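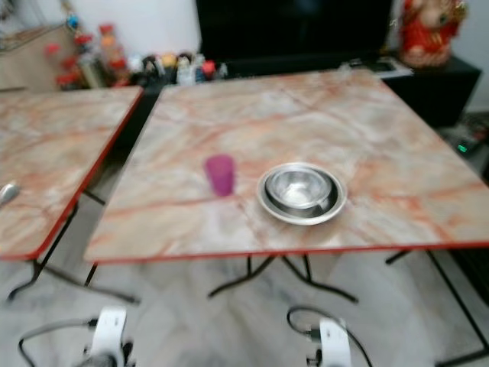
Two folding tables or one proper dining table?

treasa_p
We moved into the new flat in February and still haven't bought a dining table. What we've got is a pair of square folding ones with the marble-look top and red edging. I set them near each other in the living room, cups and bowls on one, cutlery on the other, and everyone helps themselves. I've gotten weirdly fond of it! My sister says it looks like a bake sale. She wants me to spend $200 on a second-hand Hulik from the place in Noonan and be done with it. Thoughts?

marblehead
Keep them. We ran our whole kitchen off folding tables for two years. The only thing I'd change is pushing them right together, otherwise you end up with a gap that eats forks.

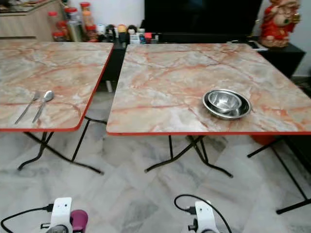 Janaka Karunaratne reckons the gap is the best part, as you can get a cloth down both edges without moving anything. I'm with him on that. Push them together and crumbs pack into the join — you'll be picking rice out with a skewer.

marblehead
Fair, but have you ever leaned an elbow on the wrong side of one? Mine tipped, soup and all.

treasa_p
No soup disasters yet, touch wood. I do stack the steel bowls, small one inside the wide one, and keep them well in from the edge with the pink cup beside them. Steel and plastic only on these tables. The good china stays packed until my nephew is older (he's four and runs everywhere).

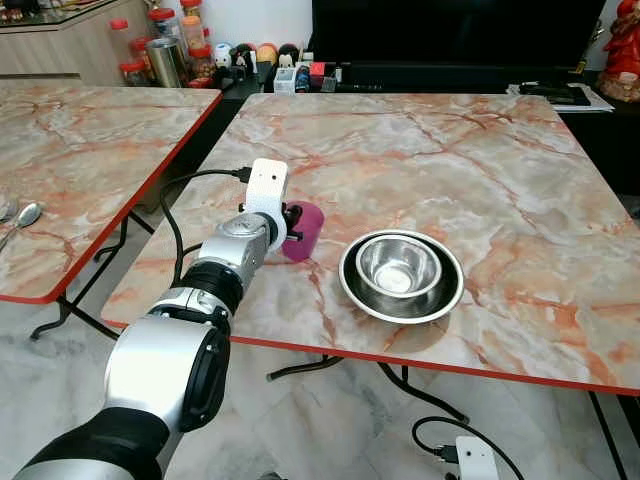 Re: Two folding tables or one proper dining table?

dronesau_dave
Going against the crowd here. Buy the table. Folding legs take up all the room where your knees should go, and a busy marble colour like that hides spills until you put your sleeve in one. I had a Sketitz folder for ages and don't miss it a bit.

treasa_p
Okay, the knees thing is true. But I can fold these up and get the floor back, and a big table would be shoved up against my display cabinets. I'm not giving up the cabinets, or the plushies for that matter!
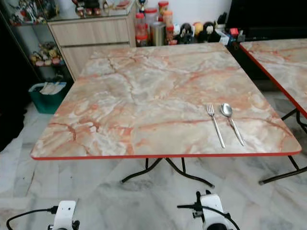

Photo: treasa_p

So that's the side with the cabinets. Fork and spoon go straight on the tabletop, no placemats, I just wipe down before and after. Those jars along the wall need a better home too, but that's another thread.

marblehead
Put the jars on a shelf and stick with the folding tables. Felt pads under the feet if they scrape on the tile.

dronesau_dave
Still say buy the Hulik. Offer them a bit less and see if they'll deliver.

treasa_p
I'll measure tonight and see if it would even fit through the door.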